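Bench notes, December, second shelf session

Carried on with the small parts cases for the Allirum job. The long shelf is done down to the bracket end. What is left is the flat cases, the ones with a window in the lid, and they have been the slow ones all along because they don't stack like the others and the labels keep going on in the wrong place.

Wiped the wooden worktop first with the damp cloth, then the dry one. Skondum soap, one capful to the bucket. There is still a sticky patch by the vise that wants spirit. Left it for next time.

Order of work as it ended up:

Empty the case into the tray. Check the contents against the card. Wipe the inside of the lid. Parts back in, card on top, close it, shelf.

I started with the card at the bottom and had to redo 8 cases when I went looking for the M4 washers and couldn't read a thing without tipping everything out. Card on top, facing the window. Please keep to that.

The windows are another matter. They are dark enough that small parts show as shapes and not much else, and cleaning makes less difference than I hoped. Tried plain water, then soap, then the Unach plastic polish on one corner. The polish takes out fine scratches but the tint is the tint. With the bench lamp off it is hard to tell a spring from a clip.
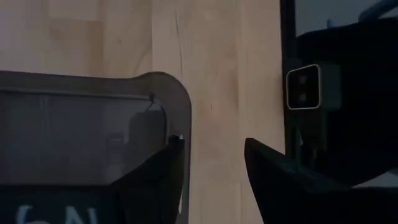
Elli Manninen thinks we should give up on reading through the lids at all and put a white label on the outside edge, big letters, so a case can be found from the doorway without picking it up. She also says the card inside should stay, for the count, and that whoever takes the last of anything should turn it over to the blank side.

I tried her way on two cases after lunch. It works for the ones standing on edge. For the ones lying flat the label is hidden by the case above unless it goes on the front, and the front is curved at the corners, so the tape lifts. Short label, kept to the straight part, seems to hold. Will look again after the weekend.

Counted the washers while they were out: 1,033 of the plain ones. The card said 400, so either somebody topped it up and never wrote it down or the card belongs to another case. Corrected it in pencil.

Springs still mixed. Sorted the long from the short and ran out of patience for the rest. They are in the Heinonen tin on the windowsill with a note in it.

To get: label tape (white, narrow), spirit, a softer cloth for the lids. Ask Elli if she wants part numbers on the labels or only names. I would go with names.

Stopped at 4:30. Tray is under the bench with the leftover clips in it, don't tip it out.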